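The Virkis Linen Spray, 4 oz

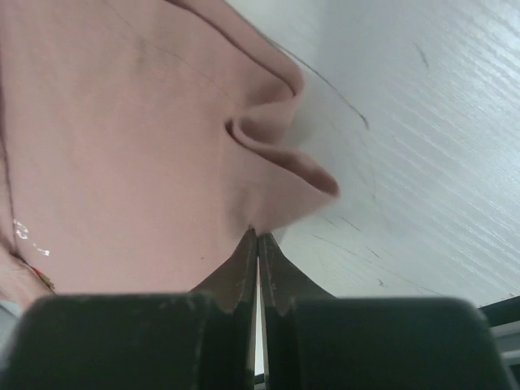 I started mixing this stuff in my kitchen because I hate ironing and I'm never going to get better at it. You mist it on, smooth the cloth with your hands, hang it up and go have breakfast! Most creases relax while you're eating (deep ones may want a second go).

It's lightly scented with lavender and a bit of cedar. My neighbor Anahera Stubbs thinks it needs more cedar, so there's a cedar version coming in September. Please test a hidden spot first on silk, and skip it on leather and suede altogether.

One bottle lasts me up to three months, and I wear a lot of cotton shirts. The trigger locks for travel – turn the nozzle to the left until it clicks. Refill pouches fit the same bottle, and I'd love it if you kept yours going instead of buying a new one.

Orders in before 3 p.m. go out the same afternoon. Questions about fabrics go straight to me, Cinzia Pellegrini, and I do answer them all, usually with too much detail.

Last updated: September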